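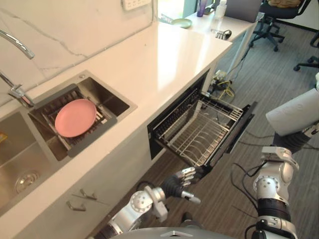 Stunditz Building, Second-Floor Kitchen

The shared kitchen on the second floor of the Stunditz building was refitted in March. Paltmont did the cabinets and counters, and Beneš handled the plumbing and the new dishwasher hookup. The old kitchen had a single sink, no dishwasher and very little counter to work on. The new one has a double sink, white quartz counters and a marble-look backsplash with thin gray veins.

The layout keeps everything for washing up in one stretch. The dishwasher is built in beside the sink cabinets and opens toward the room, with a wire rack that slides out on rails. The small basin is used for the dish rack and the large one for scrubbing and soaking. Plates can drain where they are and nothing drips on the counter.

Total cost for the sink wall came to $1,264, not counting the dishwasher – that was bought separately through Wuteo. The office has 23 people, so the machine usually runs once a day and twice on Wednesday, when there is a shared lunch.
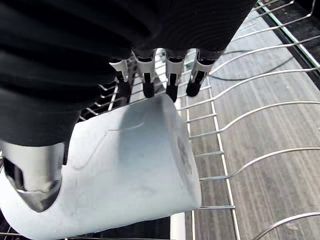 White mug on its side in the wire rack, with a thin wavy scuff line across it.

Marks like this one are common on the white mugs. A little baking soda on a damp sponge is worth trying before anyone throws a mug out. Replacements are in the hall closet, in a box of 50.

Please scrape plates before loading and leave the sink strainer in place. Questions about the kitchen go to the front desk – the extension is 100.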